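4. Setting up the grasp planner (sim only)

Covers Birley planner on top of the Jaltasgate sim. Real arm is section 6, don't skip ahead. Assumes the workspace from section 3 builds clean.

4.1 Before you start

Sim and planner on the same machine for now. Split setups work but clock drift will eat your afternoon.
Close any old planner process. Two at once and both will send joint targets. Ugly.
Scene config checked out from the Dallmont repo, main branch. The September tag has the old gripper limits, don't use it.

4.2 Steps

1. Start the sim. Wait for "scene ready" in the log, not just the window opening.
2. Start the planner in a second terminal. Same workspace sourced, or it won't find the message types.
3. Set the planning timeout to 900 ms. Default is 100, fine for free space, hopeless on a cluttered tabletop.
4. Load the collision map. Table first, then objects. Other way round and the objects get dropped silently (known bug, Matěj Sokol has a patch in review).
5. Set padding to 2 mm. More than that and the fingers never get a legal approach on thin-walled stuff.
6. Hit Plan. Green ghost arm = path found. Red = no path, see 4.4.
7. Hit Execute. Keep the log pane open.

CAUTION: Execute does not re-check the map. If you moved anything in the scene after step 6, plan again.

NOTE: changing the padding clears the cached plans. Expected.

4.3 Attached objects

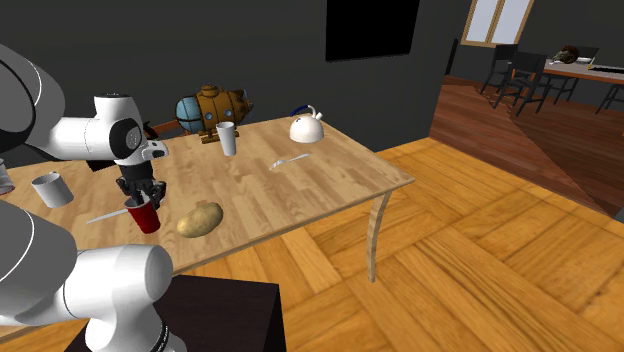 After the fingers close, the held object has to move from the world map to the gripper link, otherwise the planner sees the gripper in permanent collision and refuses every lift. Call attach_object with the object's ID, then plan the next move. With a rim grasp, like the red cup between the two black fingers, add both finger links to the allowed-contact list too, one isn't enough. Tilt matters as well. The cup is a bit tipped in the grip, so attach with the current pose from the sim and not the upright pose from the spawn file, or the collision shape ends up at the wrong angle and the potato next to it starts throwing false hits. Then detach on release. Forgeting that is the most common ticket we get.

4.4 When it won't plan

Error 253: start state in collision. Nine times in ten it's a missing attach. Dump the contact pairs and look for a finger link.
Timeout, no error code: check step 3 got saved. The settings panel needs Apply, closing it drops teh change.
Path found but arm swings wide: joint weights. Load the Vlček preset, it penalizes big shoulder moves. Slower, but it stays near the table.
Ghost arm in the wrong place: base frame mismatch. Restart the sim, then the planner, that order.

Still stuck, save the log plus the map dump and open a ticket. Both files please. Screenshots of the terminal don't help.

Next: 4.5, recording and replaying a plan.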